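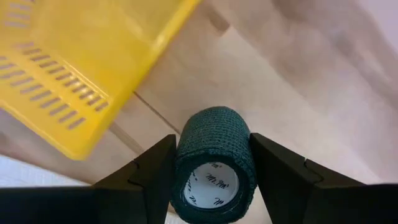

Skevholm Manipulation Group -- Household Handling Team

README for the wrap-roll slip set (project name: Maltameck)

Hi, and thanks for opening the readme before the archive! I put this set together after our gripper started dropping things it had been perfectly happy to hold a week earlier, and I'd love for somebody else to get some use out of the mess. It's 715 episodes of one arm picking up soft rolls of fabric wrap and moving them into or out of a plastic basket. A lot of them go wrong. Those are the good ones, as far as this set is concerned.

What happened

In April we moved the arm to the Barrientos bench and kept running the same pick routine. The grip controller (we call it Wekik, it's our own code) decides it has a firm hold when the finger motor current passes a threshold and stays there for 47 milliseconds. Fine for a hard object. A roll of wrap is squashy on the outside and stiff in the core, so the current climbs early while the fingers are still sinking into the fabric. Wekik says "got it," the arm lifts, and the roll slides down between the fingertips or twists out sideways.

That alone would have been annoying and easy to fix. The part that got it written up as a safety matter is the retry. After a drop, the code reopened the fingers and went back down at full travel speed with no check on whether anything (or anyone!) had come into the space. I had my hand on the way to a fallen roll when it did this. No contact, but close enough that I hit the stop button and we shut the bench down for the rest of the afternoon.

What we changed

The retry now waits for a key press and the second descent is slow. The hold check looks at finger position as well as current. I also added a short pause before the lift, which I fought against for ages because it makes everything look sluggish -- I was wrong, it helps a lot. The last 575 episodes were recorded after the retry change. The hold check came in later, partway through those, so please don't treat "after" as one clean block. The column called hold_version tells you which check was running.

What's in each episode

Wrist camera video, finger position, motor current, arm joint angles and an outcome label. Labels are held, slipped, twisted, missed or stopped. "Stopped" means a person pressed the button, for any reason at all, including me being jumpy.

Things to watch out for

The wrist view is close in, so the fingers cover a good part of the picture and the sides of the roll where they touch. Slips often start exactly there, which is maddening. Use the finger position trace to find the start of a slip and the video to see how it went.

Some rolls have printing on the inside of the core. The green one with "Mr. Pen" in script on white is handy for spotting twist when it's held with the end toward the camera, because the lettering turns with the roll. Don't train a brand detector by accident.

Episode 3543 is not a typo. Numbering carries over from our older sets and there are gaps all through it.

Motor current is in raw counts. I still owe everyone a conversion table.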